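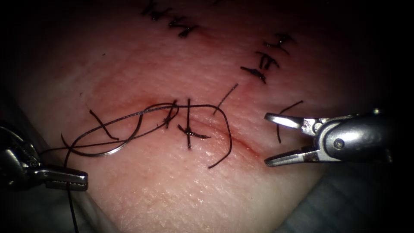 SLIDE 1 - Closing a curved cut, simple interrupted stitches

Notes for Basholm skills evening, September 10, 2018. Keep it moving, got 4 slides and they want the benches after.

Say hello, thank Dunov for the pads. Check everyone at the back can see the screen.

Start with the line of the cut. It curves. Most of them have only done straight ones in April so spend a minute on this. Stitches follow the bend, each one square to the bit of wound it's crossing, NOT all pointing the same way.

Point at the finished knots higher up. Short tails, going off at all angles, fine on a pad. Ask the room: too close together or about right? Let them argue a bit.

Then the middle, where the work is. Cross-shaped one just right of centre - good one to talk knots. Then the loose loops lying over the top. Ask what they'd do with all that thread before the next bite. (Answer I want: get it clear of the wound, so you can see what you're tying.)

Black thread on pale pad = easy to see. Remind them skin isn't so kind.

SLIDE 2 - Spacing and bites

Same distance each side of the cut. Draw it on the flipchart, don't trust the pen, bring own.
Halve the gap if unsure: first stitch in the middle, then middle of each half. Somebody will say they start at one end. Also fine, on a curve watch you don't end up with a pucker at the far end.
Edges should just meet. Don't strangle it.

SLIDE 3 - Knots

Square throws, lay them flat. Pull the knot over to one side, off the cut line.
Tails: long enough to grab when they come out, short enough not to catch in the next one.
Adeleke handout has the drawings, page refs are wrong in the old verison, tell them.

SLIDE 4 - Over to you

Pads on benches, roughly 200 in the Bronora boxes so no need to share. Sharps bins at both ends, say it TWICE.
Draw a curve in marker first, then cut shallow. Then stitch.
Go round, look at hands before looking at stiches.
Questions at the bench not from the front, room booked till nine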